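Section 2. Planning Your Purchase

Read this section before you order Cirnmont hand-held grippers. Prices are in the Arkico list, August 2019.

2.1 Setting the budget

1. Decide how many people will record at the same time. Order one gripper per person, plus one spare for every 4 in use.

2. Allow 1049 dollars per gripper. Finger pads are a separate line — they wear out first.

3. Add the furniture and props your tasks call for. Ordinary household items are fine, and most sites buy them locally.

Note: Orders placed in January ship from the Skositz warehouse and take longer.

2.2 Planning the room

4. Mark each work table on a floor plan. Leave 60 inches of clear floor on the sides where people stand.

5. List the shelving, chairs and tables already in the room before you buy more.

Caution: Keep hanging cables away from stairs and walkways.
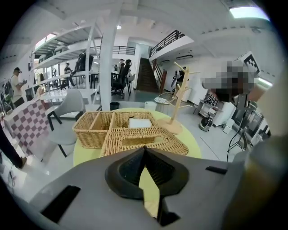
A gripper in a shared room with shelving, tables and a staircase.

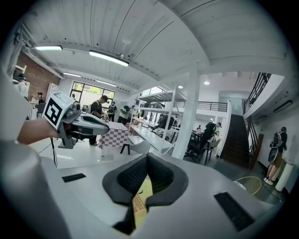 2.3 Placing the order

6. Send the completed sheet to Arkico. Keep a copy — you will need it for warranty claims.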